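Two arms on the bench at Vilgate

I've been promising a proper update from the Vilgate workshop since September, so here goes. The two-arm build is standing up! Woo-jin Ryu and I bolted the second arm down just before lunch, and by mid-afternoon we had both of them answering to the same laptop, which after the month we've had with the wiring felt like a small holiday.

If you missed the earlier posts, the plan is laundry. Huệ Trương talked us into it (she has three kids and strong opinions about pants), and it's a great job for a home build because cloth is miserable to grip and you can't really break anything. We set a budget of $300 for the second arm and came in a little over, mostly thanks to a servo I fried myself. The first one was cheaper, but it had a lot of secondhand parts in it from Jonas Strebel's drawer.

The cables are still a mess and I know it. Sombat Saengthong wants to clip everything along the arms before we do anything fast, and he's probably right, so that's on the list for next time along with softer tips for the grippers. We'd also like to record some 200 practice runs before we let the thing try on its own. Woo-jin thinks that's plenty. I think he's dreaming, but I'll happily buy the noodles if he wins.

Come by in the evening if you want a turn at the controls. Bring a shirt or an old pair of pants you don't mind getting pinched, and park around the back, the front gate sticks.

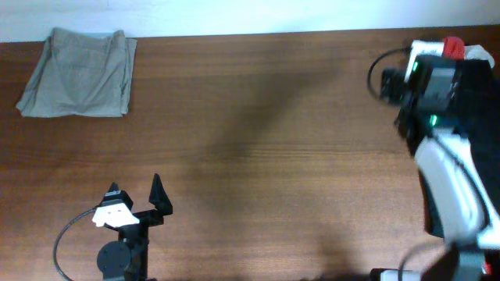 Also at the workshop

The Lolmont lathe is back from repair and you can book it again at the front desk. Please sweep up after yourselves!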